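Project Report: Kitchen Tools on One Table
Joscha Weidemann, Product Design, second year
3/9/23

So my project started with me being annoyed at my own kitchen. I share a tiny one at Nernisholm with three other students, and everything we own for cleaning up lives in a pile next to the sink. I wanted to find out how little stuff you need for a small kitchen corner, and whether the shape of a handle changes how people put a thing back. I called it Lidemo, mostly because every project in our class had to have a name by the end of August and I was out of time!

The first thing I picked was the dish rack. I went with a plain wire one, just upright loops on two long rails, and put the scrub brush at the end of it. I was pretty sure people would want the brush somewhere else (a cup, a hook, anything), but that spot at the end kept winning. 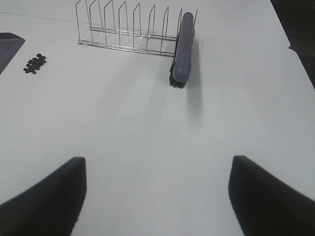

What I like about a wire rack is that it hardly takes up any room to look at. My roommate's old plastic one blocks half the counter even with one plate in it. The downside is that it's no good for small stuff. Spoons fall right through, and I still don't have a nice fix for that.

Next came the messy part. You can't test tidying without something to tidy, and I tried rice first, which was awful, it got into everything. Coffee beans are so much better! They're dark, they show up great on a white table, and they smell good. I used the same bag for all 247 tries, and by the end I was pretty sick of it.

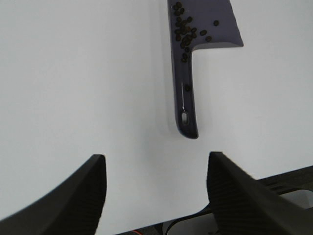 Beans roll, too, and I hadn't planned for that. With a flat surface under them they tend to bunch up in one spot while a couple go off on their own, so I quit trying to start every round with the same neat pile and just let them land.

For sweeping up I wanted a brush and dustpan that belong together. I looked at a set from Honik that was way too big for a table, and finally settled on a small matching pair. A hanging hole in the handle was a must for me, because wall space is the one thing we have plenty of.
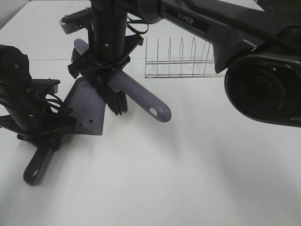
Fig. 3: The hand brush and matching dustpan on the white tabletop.

Handles ended up being the most fun part to write about. A long smooth one feels nice, but it gives you no hint about where to hold it, and in my notes people grabbed it anywhere from the middle to the very tip. Ms. Voß, my advisor, thinks I should try a version with a small dent for the thumb. I'd love to, but that's a whole other semester. 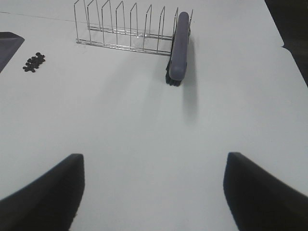
If I did it again I'd leave more free space in front of the rack from day one. I kept crowding it in my early sketches, and then there was no good way to reach the brush without bumping the wires. I'd also measure the table before buying anything (yes, I had to return a tray). My sketches and notes are in the blue binder on the class shelf, and the pages on spoons are at the back.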